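Clamside Newsletter, 21st January
Repair or replace?

Zornico wants us to believe that an old desktop is finished after a few years. Their flyer quotes $300 for a replacement tower, and I have my doubts. Most of these machines need a part or two, if that.

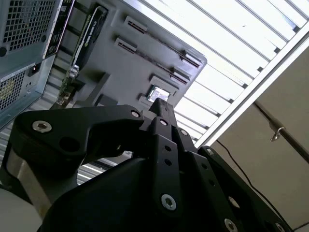

The sales pitch leans on the word "outdated." Outdated for what? Members at Clamside mostly write letters and pay bills. Carrillo will sell you a used memory module for $9 – no delivery charge if you collect from Postport – and I would try that before spending more.
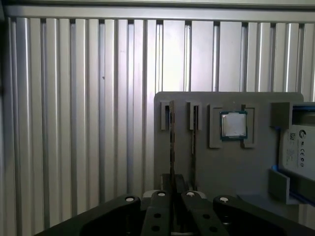
Processor in its gray tray, metal side up.

I'm not sold on the "full tune-up" either. Ask which parts get changed and get the answer in writing. In October I asked, and I'm still waiting.

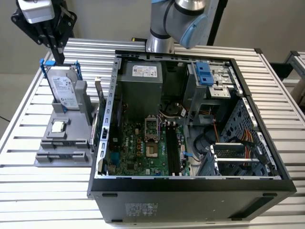 Tower on its side with the panel off. The CPU socket is empty, and a Seagate drive stands in the holder at left.

If yours has quit, bring it along before you sign anything. Copy your files first if it still starts – a promise to "preserve your data" is only a promise.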